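Search this site Search Go

Spring cleaning for the old desktop computer

I love this job! Every March I clear off the workbench, lay out an old towel and give the family computer the same going-over I give the refrigerator coils, and every year I'm amazed at how much fluff a machine can swallow in twelve months. If yours sits on the floor, near a dog or a dryer, it needs this more than you think.

Start with the power. Shut down, switch off at the back, pull the cord, then press the front button once more to drain what's left. Take a phone photo of every cable before you unplug it (do this even if you're sure you'll remember – I was sure too, in July, and spent an evening with a speaker plug in the microphone hole).

Lay the tower on its side with the removable panel facing up. Most panels have a latch or a couple of thumbscrews. Screws go straight into a muffin tin, one cup for each part of the job, and a strip of masking tape along the rim tells you which is which.
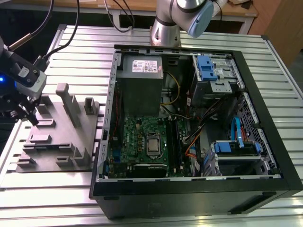
Now the dust. A soft, dry paintbrush does most of the work, with short puffs of canned air for the corners. Keep the can upright so it doesn't spit. Hold each fan still with a fingertip while you blow on it, and work from the top of the case down so you're not cleaning the same spot twice. The filter behind the front grille, if you've got one, can be rinsed in the sink and left overnight on a rack. Overnight means overnight! A damp filter is worse than a dirty one.

The vacuum stays in the closet for this. Use it on the floor afterward.

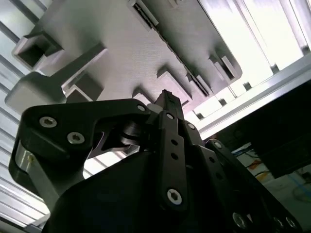
Maeve Keane wrote in to say she uses a makeup brush for the narrow slots and keeps it in a jar with the lid on, so it never picks up kitchen grease. She also touches bare metal on the case each time she comes back from answering the door, and in 20 years of tinkering she hasn't lost a part to static.

Good habits, both of them. I've since bought my own brush and it's terrific in the memory slots.

If you're taking the cooler off, have fresh thermal paste ready before you begin. Wipe the old paste away with a coffee filter and a little rubbing alcohol – coffee filters don't shed lint the way paper towels do. A dab the size of a pea is plenty. Tighten the screws a few turns at a time, corner to opposite corner, like lug nuts on a wheel.

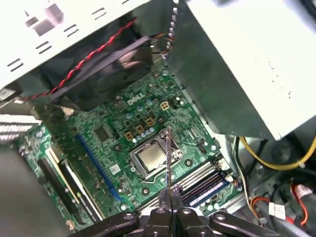

Before the panel goes back on, tuck the loose cables away from the fans with twist ties from the bread bag. Check the muffin tin for leftovers. Then plug in, switch on and listen. Mine is always so much quieter afterward that I go around telling everyone in the house!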